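Maklow Hand-Held Gripper, Build Guide
Section 6: Bench set-up and first pick

This section assumes that both grippers are assembled (Sections 3 and 4) and that the cables have passed the continuity check in Section 5. Two people can finish it in an evening. One person can do it alone, but step 9 is easier with a second pair of hands.

6.1 Parts and tools

Gripper, left and right
Marker plate, one per gripper
Finger pads, two per gripper, plus one spare pair
Work board with pencil grid
Masking tape
Utensil stand with round base
Long-handled kitchen utensil with a hanging hole
2.5 mm hex key, steel rule, soft brush

The kit from Ludby has everything except the stand and the utensil. Any kitchen stand with hooks and a heavy base will do. Avoid utensils with metal handles until the pads have been trimmed.

6.2 Prepare the board

1. Clear the table and wipe it down.
2. Lay the board flat with an even margin on all sides. Tape it at two opposite corners at least. If it still lifts, tape all four.
3. Draw the grid with a soft pencil, pressing lightly. Ink shines under ceiling lights and upsets the tracking.
4. Pencil in the outline of the reach area with rounded corners. Old outlines can stay as long as they are faint.
5. Place the tripods outside the table legs, with 200 mm between the nearest foot and the table. Tie cables to the tripod legs where possible.

NOTE: Pencil smudges and small scuffs do not affect tracking. Do not repaint the board to get rid of them.

6.3 Check the linkage

6. With the gripper unplugged, open and close it by hand 13 times. The movement must be smooth over the full range. A gritty feel near the closed position means that a brass bushing has been pressed in at an angle. Go back to 4.7.
7. Close the jaws fully. The two fingertips must meet along their whole length and leave only a thin seam. If the tips touch first and the base stays open, loosen the pad screws a quarter turn, close the jaws again, and tighten them with the jaws shut.
8. Check that the teal collars sit at the same height on both sides. They are cut as matched pairs. Do not swap collars between the left and right grippers.

CAUTION: Keep fingers out of the space between the inner and outer links. The links close like scissors and will pinch skin.

Frayed edges on the pads are normal after trimming. Brush off loose fibers. Replace the pad when bare plastic shows through.

6.4 First pick

9. Connect the right gripper. Route its cable away from the board and leave enough slack for the arm to reach the far edge. The cable supplied is 1,334 mm long — measure before you shorten it.
10. Put the stand on the board and lay the utensil down with its handle free.
11. Open the jaws, bring them down with one pad on each side of the handle, and close. Hold the handle, not the head.
12. Lift the utensil toward a hook. Keep the marker plates uncovered by sleeves or hands.
13. Set the utensil down and repeat with the left gripper.

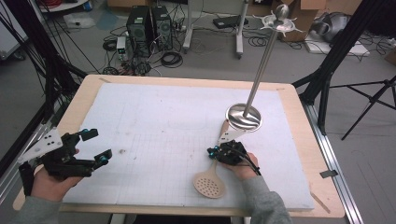 Both grippers over the board, utensil held in the right one.

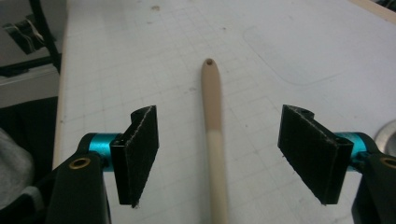

Jaws open, one pad on each side of the handle (step 11).

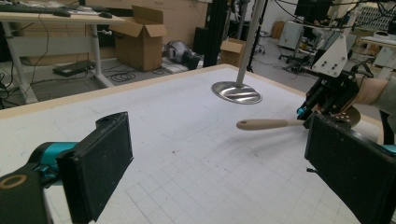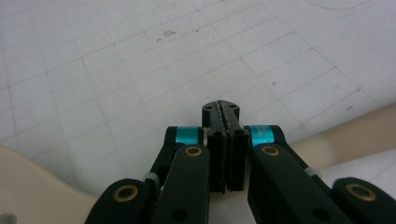

Jaws closed, seam between the fingertips (step 7).

Photos: Lwazi Moodley. Text: Mhairi Gunn and Fergal Keane. Free to reprint with credit.

6.5 If the pick fails

Handle turns in the jaws: the pads are not parallel. Repeat step 7.
Handle slides out lengthwise: brush the pads, then check the spring. The correct spring is part 222.
One finger lags behind the other: look for a missing white spacer between the links. There is one on each side.
Tracking drops out on lifting: the marker plate is tilted too far or covered. Wipe it with a dry cloth and hold the gripper a little flatter.
Stand tips over: move it closer to the middle of the board, or pick a stand with a wider base.

CAUTION: Do not oil the bushings. Oil creeps onto the pads, and a pad that has taken up oil must be thrown away.

Write the pad condition and the spring part number in the build log before going on to Section 7 (Calibration). Builders with the older Mevov marker plates should read Appendix C first — the dot spacing is different.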